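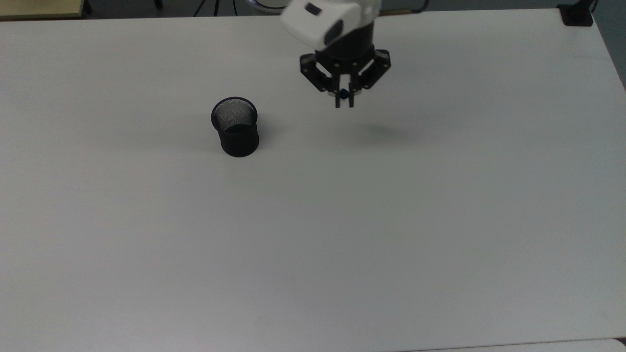
Friday, July 31, 2020

Glue trials, second batch. Started at 830 with the workshop already warm. Mixed the Buvia powder glue to the thicker ratio this time, 415 g powder to 327 g water, and left it to stand before stirring again. Fewer lumps than the February batch.

Glued up the beech offcuts from Addale, six joints, end grain sized first on three of them. Clamps off at 1315. Two of the unsized joints gave way by hand, the third held. All the sized ones held. Squeeze-out still rubbery on the inside corners, so leave overnight before planing.

Stevens delivery came short again, no brushes. Used the old Grideo ones, which shed bristles into the glue. Please don't put them back in the good jar.

To do: repeat with oak, label the tub, order brushes.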